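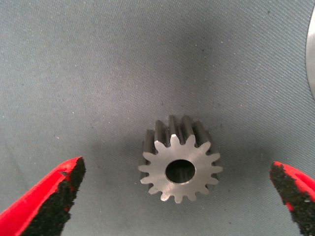 Spur gear between open gripper fingers, wrist view.

Gromonlow gear set: data card for equipment planning
Contact: Brodie Harawira

Purpose
Supports the February purchase plan for a second Nadier cell. 3072 episodes, metal spur gears and a round plate.
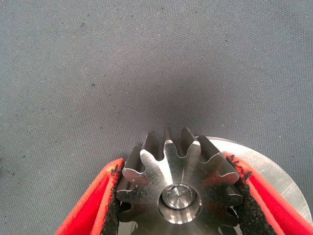 Gear held between the black finger pads.

Consumables
Budget finger pads per cell, one pair per 225 episodes. Spare fingers are quoted separately by Shirazi. Lead time 13 working days.
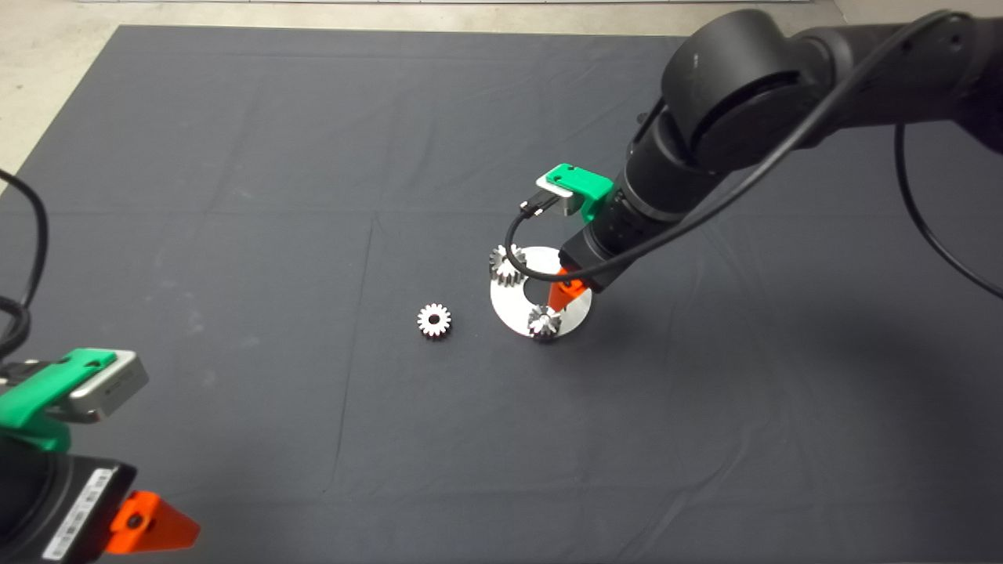
Two arms over the mat, with gears and plate.

Per-cell items
Two arms, two grippers, wrist cameras, fabric mat, gear kit. Allow 400 USD for cables and mounts. Table and floor work are not in the Ellano quote.
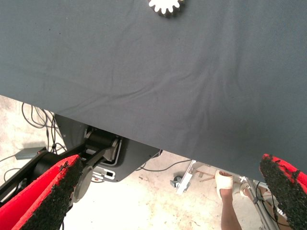
Open items
- Second gear kit: price pending
- Power drops for the new cell
- Storage for raw video, nearly full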